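Ustero Flowers opens its bouquet wrapping service for March orders

PERNINE, March. Ustero, the flower and gift wrapping company from Pernine, announces that its wrapping service Virág is now open for orders from shops, schools and offices. The customer brings the flowers or chooses them from our list, and we do the paper, the ribbon and the card.

For this season we prepared 3 color sets. The most requested is lavender with pale pink, finished with an ivory satin ribbon with gold lettering.

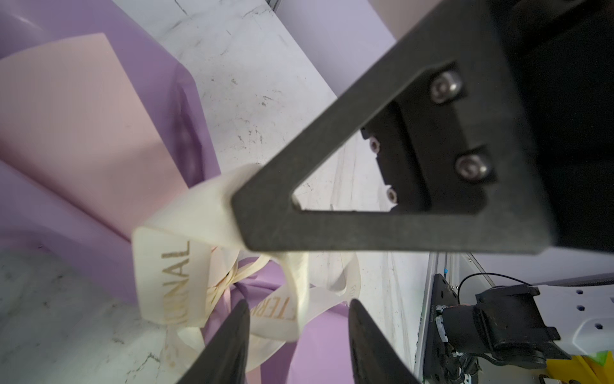 The minimum order is 400 bouquets for companies, and there is no minimum for private persons. Last spring we wrapped 2,768 bouquets, and this year we have already received orders for 2,000. For this reason we kindly ask customers to send the text for the ribbon early. Letters are printed in gold only, and the text should be in capitals.

The paper is sold also without the service, in sheets, at our shop in Zatusine Street. Lavender paper is in stock, and the pink will be available again by the end of March. 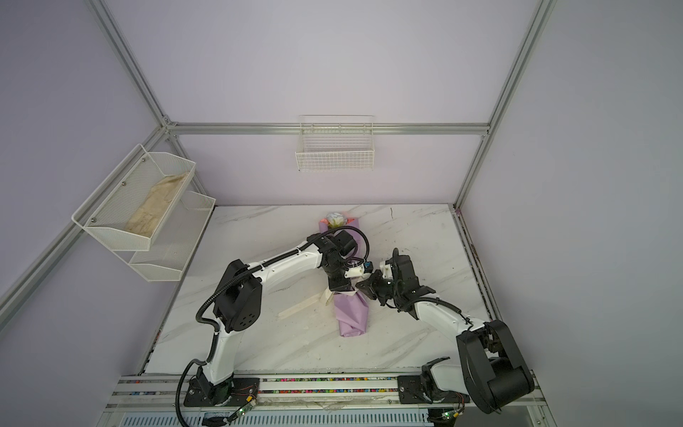 Etelka Lakatos said that she wishes more people would think of the paper before they buy the flowers. "With blue and white flowers I always take lavender, and only a little pink at the edge," she said. "If the paper is too strong, you do not see the flowers anymore."

Orders are accepted in the shop until 6 p.m. Price lists for the paper and for ribbon printing are available there on request.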